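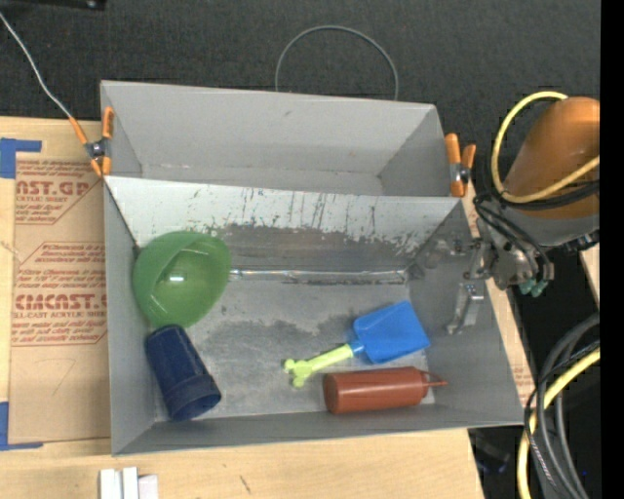 Figure 3. The two-bin station with four of the household objects in the front bin. The bins are held at their edges by spring clamps.

4.2 The workspace

We built the station in the shared workshop at Indgate, on an ordinary wooden table, and we want to spend a little time on how it is put together, since a good deal of what we learned came from the table and not from the software. Readers who have only a weekend and a corner of a garage may find this section more useful than the ones that follow it.

The two gray metal bins sit one behind the other (Figure 3). An object is picked out of one bin and dropped in the other, and when the first bin is empty the direction is reversed, so the arm can keep itself busy through an evening without anybody having to reset things by hand. We had first tried a single bin with a cardboard divider down the middle, which lasted for 411 picks before it folded. The metal walls have held up far better. They do get marked, and the wall between the two bins carries dark vertical scratches on its upper part and has lost some of its coating lower down. We thought about repainting it and decided to leave it alone, as a fresh coat would have changed the look of the background halfway through our data.

Keeping the bins in one place gave us more trouble than we expected. A bin that creeps even a little toward the back of the table puts every stored wall position off, and the gripper then comes down on the rim. We tried rubber feet and then double-sided tape, and finally settled on spring clamps with orange tips, which anyone can take off in a few seconds when the bench is needed for something else. Members of the workshop share that table with us, and we are grateful for their patience. Sheet stock, still in its brown protective paper, often lies right beside the bins, and we learned to set the arm's leftward travel limit so that it never reaches past the bin wall on that side.

The arm comes in from the right. Its cables and hoses are by far the fussiest part of the build. The yellow cable is given a generous loop around the casing, and the black hoses run underneath it. In our first version, in January, everything was tied down tight, and it looked very tidy indeed, but the wrist would tug against the bundle whenever it turned to reach a far corner. A loose loop looks worse and works better. We would encourage anyone copying the design to route the cables last, after the arm has been moved slowly by hand through every pose it is going to need.

4.3 Objects

The objects came out of our own kitchens and toy boxes, along with a bag of odds and ends from a thrift store in Ovardale. We wanted shapes that would be awkward in different ways. The green bowl is see-through enough to be hard on the depth estimate, and it likes to lean into a corner, where one of its sides is pressed up against the wall. The navy cup is dark inside when it lies on its side. The toy shovel has a broad blue scoop at one end and a knobby yellow-green grip at the other, so that a grasp in the middle of the handle is rarely a grasp at its balance point. The squeeze bottle offers a thin nozzle that the planner is far too fond of choosing.

Across all sessions we logged 3,216 attempts, of which 2,778 ended with an object in the other bin. Failures near a wall were the most common kind, and we return to them in Section 5.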